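Reconditionnement : ce que coûte vraiment une cellule robotisée

Chez Sinier, on démonte des ordinateurs de bureau à longueur de semaine. Les machines arrivent par palettes, sortent des parcs d'entreprises et de collectivités, et repartent soit entières vers la revente, soit en pièces. Depuis janvier, l'atelier prépare l'achat d'une première cellule robotisée pour les tours. Le dossier tient dans un classeur et il a déjà été refait deux fois.

Le point de départ était simple. Le retrait des disques durs mobilise beaucoup d'heures, les gestes se répètent et les erreurs coûtent cher, puisqu'un disque oublié dans une machine revendue peut faire perdre un client. La première version du dossier parlait donc d'un bras, d'une pince et d'un délai de retour sur investissement. Elle tenait sur une page. 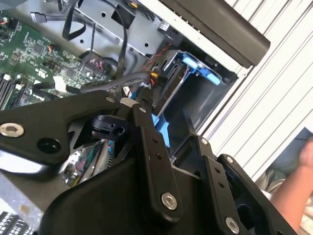

La deuxième version est plus longue. Le bras en reste la ligne la plus visible, mais elle ne représente plus que 49 % du total. Le reste se répartit entre la pince, le plan de travail, les supports de pièces, l'intégration, la formation et un poste que les devis oublient souvent : les heures passées à régler la machine avant qu'elle ne produise quoi que ce soit.

Deux fournisseurs ont été consultés. Clulitis propose une cellule complète, livrée montée, avec un contrat de maintenance annuel. Strachan vend les éléments séparément et laisse l'atelier choisir son intégrateur. La seconde offre est moins chère à la commande. Elle suppose en revanche quelqu'un sur place capable de reprendre un programme quand un modèle de boîtier change, et les boîtiers changent tout le temps. L'atelier a fini par chiffrer ce temps interne au même tarif qu'une prestation extérieure, ce qui a nettement rapproché les deux propositions.

La question des boîtiers a occupé une bonne partie des discussions. Un modèle à berceaux clipsés, où le disque se retire sans outil, se prête bien à une pince à deux doigts. Un modèle où tout est vissé demande un changement d'outil, donc un budget de plus. Sinier a choisi de limiter la première cellule aux tours à berceaux et de laisser les autres sur les établis manuels.

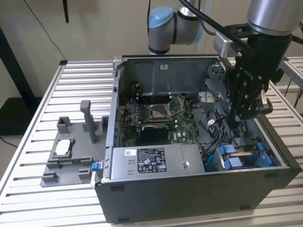
Les supports de pièces méritent leur propre ligne. Imprimés en 3D, ils coûtent peu à l'unité : le jeu complet est porté à 890 euros dans le dossier, dessin compris. Mais il faut prévoir leur remplacement, et surtout leur modification. Un logement trop serré de peu et la pièce se coince. Mieux vaut compter plusieurs versions dès le départ que d'aller redemander une rallonge au printemps.

Même prudence pour le câblage. Les gaines et les câbles qui courent le long d'un bras s'usent aux points de flexion, et une panne de câble immobilise la cellule autant qu'une panne de moteur. Le contrat de Clulitis les couvre, celui de Strachan les exclut. La différence figurait en petits caractères, à la dernière page.

Reste le logiciel. Sinier suit ses machines avec Mivutine, un outil de traçabilité qui associe chaque disque retiré au numéro de l'unité centrale. Relier la cellule à cet outil n'était prévu dans aucun des deux devis. L'intégration a été ajoutée ensuite, avec cinq jours de développement et une phase d'essai en parallèle du travail manuel – l'atelier ne voulait pas découvrir un défaut d'étiquetage sur des lots déjà expédiés.
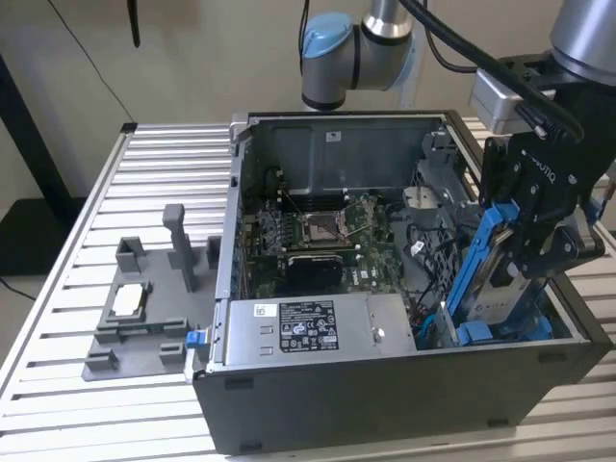
Faut-il acheter la cellule ou la louer ?

Tout dépend de la stabilité des volumes. La location convient pour une période d'essai, quand on ne sait pas encore quels modèles de tours arriveront dans l'année. Elle revient plus cher si la cellule tourne tous les jours. Sinier penche pour une location avec option d'achat, à condition que les réglages et les programmes restent la propriété de l'atelier en fin de contrat.

Cette clause est encore en négociation avec Clulitis. Strachan ne loue pas, mais accepte un paiement échelonné. La décision doit être prise avant la commande des nouveaux établis, dont les dimensions dépendent de la cellule retenue.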